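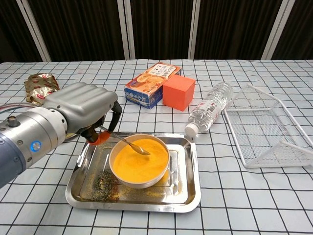
4.2. Puesto de dosificación: qué cambia para el personal

Figura 3. Brazo con mano robótica en el puesto de dosificación. Cuchara con agarre añadido en el mango, cuenco sobre bandeja metálica.

El estudio se hizo en la cocina de preparación de Stendon, en Ullodbridge, durante el mes de febrero. Dos turnos, los dos con dosificación manual hasta entonces. La tarea: sacar polvo de un cuenco con cuchara y pasarlo a la mezcla. Sencilla sobre el papel, pesada al cabo de la jornada — muñeca, hombro, y el polvo en el aire. En las entrevistas previas el cansancio de la muñeca salió antes que cualquier otra queja.

La cuchara (Fig. 3) lleva en el mango una pieza de color rojo anaranjado, que es por donde la sujetan los dedos. Con el mango desnudo las pruebas anteriores dieron giros dentro de la mano, ver 3.4. No se modificó ni el cuenco ni la bandeja. Decisión discutida: Engström prefería un recipiente fijo a la mesa, Hedlund insistió en mantener los utensilios que el personal ya conocía. Se hizo lo segundo.

Observamos 300 ciclos por turno. Resultados de tiempo en la Tabla 2; aquí interesa lo otro.

Primero, la limpieza. En la figura se ve polvo amarillo esparcido por la bandeja, a la derecha y por debajo del cuenco, y también motas de condimento entre verde y marrón. En la versión manual cada persona iba limpiando sobre la marcha, casi sin darse cuenta, y ese trabajo no constaba en ninguna hoja de tareas. Con el brazo hay que asignarlo. Durante los primeros días no se asigno a nadie y acabó haciéndolo quien tenía el puesto contiguo. Quejas, lógicas.

Segundo, el ritmo. El brazo no espera a que alguien termine de hablar. Varias operarias describieron el puesto como "más callado". Otras valoraron poder apartarse del polvo. Las dos cosas aparecen a veces en la misma entrevista, asi que no conviene leerlas como bandos opuestos.

Tercero, la reposición. Preparar el cuenco y revisar el agarre de la cuchara pasa a ser tarea de supervisión, con otra categoría en el cuadrante de Stendon pero — de momento — con el mismo salario. Hedlund recoge este punto en el anexo B con las notas de campo completas.

Pendiente: comparar con la planta de Cevport, donde la rotación entre puestos es más corta y el efecto sobre el ritmo podría ser distinto.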